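Oneva Reuse Project: progress report to the Dravside Fund
Wed 30 June

We've had such a good few months! The idea behind the grant was simple enough: take the packing cardboard that offices in Dravside throw out, cut it into flat sheets, and find out which ones still make a decent desk mat, drawer liner or divider. So far 286 sheets have come in, and the variety is wonderful (who knew there were this many shades of tan?).

Collection

The pickups run every week now from 3 buildings. Tovar lends us shelf space between rounds, so sheets can lie flat and don't pick up the curl that spoiled so much of our first batch. We've sorted everything by size and thickness, and the medium sheets are by far the most useful. They fit a normal desk with room left over for a plant or a phone.

Desk work

Handling is where most of the learning has been. A sheet on a smooth white desktop slides very easily, and if it lies a little crooked everything you do on it ends up crooked too. Light scraps are another matter: a wad of paper or tissue is easy to miss when you're busy with the edges. We now work from the right edge in, clear the surface, and only then square the sheet up to the front of the desk.

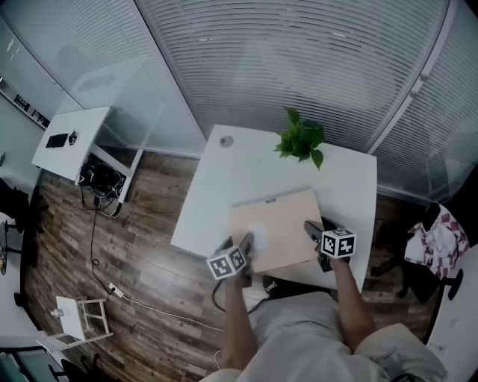

Mats and liners

Of the sheets sorted so far, 58 have been made up as mats and almost 30 as drawer liners. The Zevo office took the first set of mats and has already asked for more, in a slightly narrower size to suit desks with a curved front. We love that kind of feedback, and the new cutting guide is drawn up. Liners are slower going, mostly on account of the corners.

Still to do

Dividers haven't been started. They need the thicker board, and we'd like another round of pickups before committing to a pattern. We also want to try a water-based coating on a few mats and see how they hold up through the summer. Spending is in line with the budget you approved, and the next report will reach you in November with the coating results and the first dividers.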